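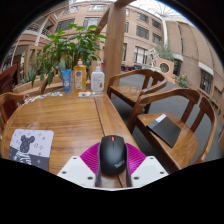 Review: the Flendside handheld gripper and its practice booklet
Posted 12 May 2023 by Orvokki Peltonen

I've had the Flendside since March, and I should say up front that I bought it for the booklet as much as for the gripper (my sister-in-law thinks this is hilarious). The booklet is 25 pages of plain good practice for recording handheld demonstrations, and oh, I wish I'd had it for our first project!

The rule I've come to love is the one about leaving the table alone. Flendside wants ordinary clutter to stay put, so when you pick up a computer mouse, the mouse pad, the hand soap and whatever else lives there can stay too. You write down what was out before you start, and you don't tidy halfway through. Poonam Tripathi and I argued about this for most of an afternoon, and she has since come around, mostly.

The grip rules are good as well. Take a rounded object by both sides, close slowly, and stop when the fingers bend a little. The ribbed fingers are forgiving, though I'd still practice on something you don't mind dropping. Ours have held up through 2683 recordings with one replacement pair.

My grumbles are small. The section on asking permission in shared buildings is only 2 paragraphs long, and it deserves a whole chapter, with a sample notice to put up. Page 11 also contradicts the checklist on when to recalibrate. I wrote to them and got a very kind reply from Jitendra Rawat, who promised a corrected page, so I've penciled in the checklist version for now.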